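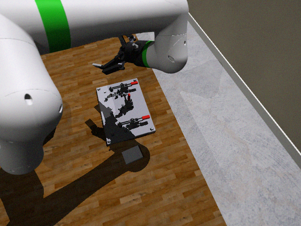 Three handles, Drita Georgiev said, and you need to spend a whole winter to teach it what my thumb knows already. She said it loud enough for the office, where the door was open.

Nadja Lanz came out with her laptop against her chest. She was at Hullness only since April, and she still wore the visitor shoes with the yellow caps.

"It is not a whole winter," she said. "In the simulation it runs day and night."

"And does it get the toggle closed?"

"Sometimes."

Drita went back to her bench. She had a crate of brackets for Haldane, 124 pieces, and each bracket had to be laid on the fixture, clamped, drilled and taken out. She closed the clamps with the side of her thumb and did not look at them. Her eyes were on the drill. Keith Sutcliffe, at the next bench, did the same work with his whole palm, and for that reason he had to wear a bandage every autumn.

At the break Nadja put the laptop on the table between the cups. On the screen the white arm with the green bands bent down over the fixture board, and the black fingers hung open in the air. The clamps had red handles, the same as theirs. Keith leaned in.

"Where are the brackets?"

"First only the clamps," said Nadja. "The brackets come later."

"Who sweeps the floor there? It's a very nice floor."

Bujar Stan laughed, and then he stopped, because Rok Ionescu had come in for his coffee. Rok had signed for the arm. He had also signed the paper that said no one would lose a place before the end of the Haldane order, and everybody in the room could say by heart which sentence came after that one.

"Show me again the beginning," said Drita.

Nadja started it again. The long finger moved toward the handle. Drita watched with her glasses pushed up into her hair.

"It goes for the end of the handle," she said. "For an old clamp this is good. For a new clamp, it is stiff, you must begin lower and then slide. Otherwise it jumps back and bites you."

"How much lower?"

Drita held up her thumb, as if this was an answer. Nadja looked at the thumb, then she took a pen from her pocket.

"Can I come to your bench after the break? I would like to measure."

It was quiet for a moment. Keith turned his cup on the table. Rok said that he would be in his office, and he went there without the coffee.

"If I show you," said Drita, "then it will know."

"Yes," said Nadja.

"And what do I do then, in the mornings?"

Nadja had an answer for this from the training in Brornevska. It was about checking parts and about new tasks, and it was 60 slides long. She opened her mouth and closed it again.

"I don't know," she said. "I asked Rok. I will ask him again today, and you can come with me."

Drita pulled her glasses down and stood up.

"First we go to Rok," she said. "Then the thumb."

She took the coffee that he had left on the counter, so that she would have a reason to knock, and Nadja went after her with the laptop still open - the arm on the screen was starting once more from the beginning.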